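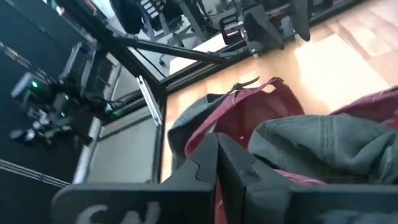 구겨진 자주색 천가방

장바구니 얘기 쓴다고 한 게 6월인데 벌써 2020년 11월 3일. 미안합니다. 기다린 분은 없었겠지만.

급하게 씀. 저녁에 나가야 해서 퇴고 없음. 오타 나와도 그냥 넘어가 주세요.

발단은 현관 옆 신발장 맨 아랫칸. 문이 안 닫혀서 열어봤더니 천가방이 와르르. 세어봤다. 57개. 4인 가족도 아니고 혼자 사는 집에 57개. 사은품, 행사 기념품, 책 사고 받은 거, 마트에서 깜빡하고 또 산 거. 마트에서 산 게 제일 많음. 이게 제일 속상했다. 비닐 안 쓰겠다고 시작한 건데 집에 천 무더기가 생겼으니까.

비닐봉투 끊은 지는 3년 됐나. 처음엔 가방에 하나 넣고 다니면 되지 했는데 그게 안 됨. 가방을 바꾸면 장바구니는 어제 가방에 들어있고, 나는 계산대 앞에 있고, 뒤에 줄은 길고. 결국 또 산다. 500원짜리 얇은 거. 집에 오면 신발장 아랫칸으로. 이걸 몇 년 반복.

그래서 정리 시작. 하루에 끝낼 줄 알았는데 사흘 걸림. 왜냐면 가방마다 안에 뭐가 들어 있다. 영수증, 머리끈, 양파 껍질. 양파 껍질은 진짜 구석에 끼어서 안 나옴. 하나씩 뒤집어서 털었다. 베란다에서 털다가 바람 불어서 껍질이 도로 거실로. 청소기 두 번 돌림.

나누는 기준은 단순하게 잡았다. 최근에 들고 나간 적 있나. 손잡이가 어깨에 걸리나. 세탁기에 돌려도 되나. 셋 다 아니면 보냄. 예쁜데 한 번도 안 든 것들이 문제였는데, 눈 감고 보냈다. 특히 크림색. 크림색 장바구니는 대체 누가 쓰는지. 파 한 번 담으면 끝인데.

남긴 게 14개. 이것도 많다는 거 압니다. 근데 용도가 다 다름. (변명)

용도를 적어보면 대충 이렇다. 무거운 거 담는 두꺼운 면. 쌀이나 세제 살 때. 그 다음에 얇고 접히는 거, 이건 겉옷 주머니용. 빨래방 갈 때 쓰는 큰 거. 도서관용은 바닥이 넓은 거여야 한다. 책이 세로로 서야 어깨가 덜 아픔. 이건 경험. 그리고 시장용은 무조건 진한 색. 시금치 흙 묻으면 연한 색은 답이 없고, 자주색이나 남색은 티가 안 난다. 나머지는 여벌.

세탁 얘기. 사람들이 장바구니를 잘 안 빤다. 나도 안 빨았음. 정리하면서 냄새를 맡아봤는데 대파랑 고등어가 섞인 냄새. 충격받고 그날 바로 세탁기. 세제는 Priltitz 가루로 썼는데 찬물에서는 덜 녹아서 남색 가방에 하얀 줄이 남았다. 두 번 헹궜더니 없어짐. 가루는 미지근한 물에 먼저 풀어서 넣는 걸 추천. 면은 줄어든다. 생각보다 많이 줄어듬. 제일 좋아하던 가방이 손잡이만 긴 이상한 모양이 됐는데 아직 쓰긴 쓴다.

다리미는 안 했다. 장바구니를 다리는 사람이 있으면 존경합니다. 그냥 널 때 손잡이 잡고 탁탁 털어서 거꾸로 집게. 이러면 바닥 모서리에 물이 안 고임. 겹으로 된 가방은 뒤집어서 안감부터 말리고 반나절 뒤에 다시 뒤집기. 귀찮지만 안 그러면 쉰내 남.
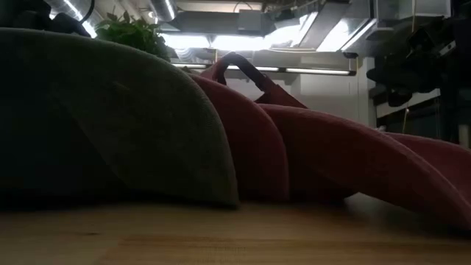 다음은 수선. 14개 중에 4개는 손잡이가 덜렁거렸다. 버릴까 하다가 Gunn 가서 면 테이프랑 굵은 실을 샀다. 동네 부자재 가게인데 간판이 작아서 매번 지나침. 면 테이프는 마로 파는데 넉넉히 사세요. 딱 맞게 샀다가 손잡이 한쪽만 길어서 다시 갔다. 왕복 40분을 두 번. 비도 왔음.

재봉틀은 Karnetach 중고. 몇 년 전에 커튼 만든다고 사놓고 커튼은 안 만듦. 꺼내서 먼지 닦고 실 끼우는 데 한참. 설명서가 어디 갔는지 없어서 윗실 거는 순서를 그냥 감으로. 당연히 엉킴. 두꺼운 면 네 겹은 힘들어하더라. 소리가 무서워서 중간부터는 손으로 돌렸다. 바늘 하나 부러뜨렸고. 두꺼운 천은 바늘을 굵은 걸로 바꾸고 땀을 길게. 이거 먼저 알았으면 바늘 안 부러졌을 텐데.

손잡이 박을 때는 네모 그리고 그 안에 엑스자. 다들 아는 그거. 직선으로만 왔다갔다 박은 가방은 2주 만에 또 뜯어졌다. 감자 한 봉지에 졌음. 네모 엑스로 다시 박은 건 지금까지 멀쩡. 간장 큰 병이랑 무 하나 담아도 버팀.

보낸 가방들은 어디로 갔냐면, 멀쩡한 건 빨아서 Brirkavow에 가져다줬다. 채소랑 곡물을 무게로 파는 작은 가게인데 입구에 빌려 쓰는 장바구니 통이 있다. 안 가져온 손님이 하나 꺼내 쓰고 다음에 갖다 놓는 식. 가기 전에 전화로 물어봤고 받아준다고 했다. 꼭 먼저 물어보세요. 막 두고 가는 사람이 있어서 곤란하다고 했음. 부직포는 안 받는다고 해서 그건 도로 들고 왔고, 그 부직포는 지금 겨울이불 싸는 데 쓰는 중. 찢어진 면은 잘라서 걸레. 걸레가 11장 나왔다. 가스레인지 닦고 바로 버려도 안 아까워서 좋음.

제일 중요한 건 사실 이거다. 줄인다고 안 까먹는 게 아님. 정리하고 일주일 만에 또 빈손으로 마트를 갔다. 그래서 바꾼 게 두 가지. 하나, 현관문 손잡이에 얇은 거 하나 항상 걸어두기. 나갈 때 손에 걸리니까 안 가져갈 수가 없다. 둘, 장 보고 정리 끝나면 접지 말고 바로 다시 걸기. 접어서 넣으면 끝이다. 신발장 아랫칸의 역사가 다시 시작됨.

접는 법 영상도 많이 봤는데 나는 삼각형 접기 포기. 예쁘긴 한데 급할 때 펴는 것도 일이고. 그냥 반 접고 반 접고 돌돌 말아서 손잡이로 묶음. 주머니에 쏙은 아니고 불룩. 괜찮음.

지난번 글에 댓글로 물어보신 거. 망사 주머니는 어떠냐고. 써봤는데 귤이나 양파는 좋고 콩나물은 안 됨. 콩나물은 물이 샌다. 통을 들고 가세요. 두부도 통. 두부 가게 아주머니가 처음엔 이상하게 보시더니 이젠 통부터 달라고 하심.

돈으로 따지면 얼마 아꼈냐는 질문도 있었는데 계산 안 해봤다. 귀찮다. 다만 정리한 뒤로 마트에서 새로 산 장바구니는 딱 하나. 그 하나는 여행 가서 산 거라 봐주세요. 70리터라는데 혼자서 저걸 채울 일이 있을까 모르겠음. 김장철에 써보고 후기 남길게요.

아 그리고 댓글에 사이즈 물어보신 분, 도서관용은 바닥 폭이 한 뼘 조금 넘어요. 줄자가 어디 갔는지 못찾아서 손으로 쟀습니다. 찾으면 다시 적을게요. 나가야 해서 여기까지. 다음 글은 수세미 얘기 할 듯.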